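27th July

I want to write this evening before I forget the order of things. My feet hurt from the standing and I have eaten only bread and two peaches, but it was a good day and I am glad that I went.

The open day was at Nomum, in the long building behind the tram depot. I took bus 19 and got off one stop too early, because I did not trust the driver's announcement. So I walked along the fence in the sun and came to the door with a wet back. They gave me a paper badge with the number 66 on it. A girl at the desk asked which company I came from, and I said that I came from no company, I came from the newspaper notice. She wrote "private" on her list. I liked this word. I felt like a detective.

There were three rooms to visit. In the first one a man from Dradeck spoke for 20 minutes about warehouses, with slides. He spoke fast and I lost the thread when he came to the part about contracts. I wrote down two words to look up later, "throughput" and "retrofit." The second I have now found in the dictionary. The first I think I understand already, but I will look tomorrow.

The second room was the one I will remember. It had a gray carpet and there were cables on the floor, so we were asked to watch our steps. The work there is done with the hands. A person takes a gripper in each hand, two black ones, and handles small objects with them on a table, and from such recordings the machine is later taught. I had expected big arms behind glass, like in a car factory. It was more similar to watching somebody at a sewing table. 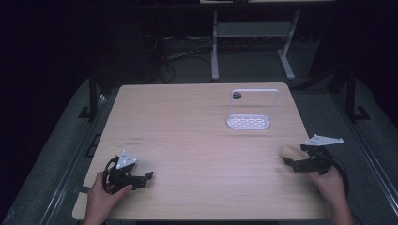 I stood there much longer than in the other rooms. After some time one gets an eye for it. The grippers have only two fingers each, and so every small thing must be thought about beforehand: from which side to come, how high to hold, where to put the elbow. I noticed that I was holding my own breath when the jaws closed. An old gentleman next to me was pressing his thumb and finger together in the air, again and again, like a person who practices the castanets. Then I saw that I did the same inside my pocket.

It made me think of my mother, who in her last years had stiff fingers and picked up her pills with the sugar tongs. She was very good at it. She never dropped one, but she had to put the tongs down and rest between the pills, and she became angry if we tried to help. I have not thought of these tongs for a long time. I believe my sister has them now.

Then visitors were allowed to try. I am not a brave person in front of others, but the line was short and I thought, when will I have this chance again. The young man who showed us, Dindo Cabrera, was patient with everybody. He told me to relax my shoulders first and only then my hands. I had thought the difficulty would be in the squeezing. In truth the difficulty is in knowing where the tip is. My eyes told me one place and my hand believed another, and I closed the fingers beside the piece two times, on nothing at all. The third time I had it, and I was so surprised that I let it go again. A child behind me laughed, and I must say it was a kind laugh.

I asked if it is better to look at the tips or at the object. He answered that in the beginning all people look at the tips, and that this is the reason they are slow. I asked also how many times one must repeat the same movement in one day. He said it depends on the task, and that he personally gets tired in the neck before he gets tired in the wrists.

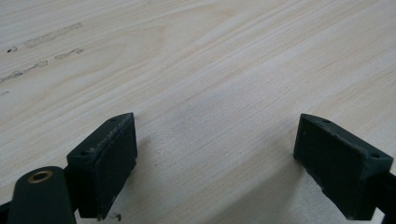 Dindo Cabrera said that slow visitors worry him less than the very confident ones, as a person in a hurry goes down too hard and knocks the fingers against the wood. He said also that he would like it better if people made their mistakes calmly and did not say sorry each time. I had said sorry four times, I think. I promised to stop and then I said sorry for it, and he laughed.

What I did not ask, and now it bothers me, is whether the machine learns the mistakes too. If a person reaches and misses and reaches again, is this thrown away or is it kept? I would keep it. When I learned to drive, the most useful hour was the one in which my uncle let me stall the car on the hill. But I do not know how it is with machines, and perhaps it is a foolish comparison. I will write to the address on the leaflet.

The third room was El Sherbiny, with conveyor belts. It was loud and very warm and I stayed only for a short while. There was also a table with coffee and some dry cakes from Verine, and I took one for the way home – it is still in my bag, I see now, in pieces.

I missed the bus and had to wait for number 51, which goes the long way around by the hospital. I did not mind. I sat by the window and practiced a little with my keys, picking them up from my knee with two fingers only, without looking at the tips. I dropped them under the seat of the woman in front of me. She gave them back without a word.

To do tomorrow: look up "throughput," wash the blue shirt, call my sister and ask about the tongs.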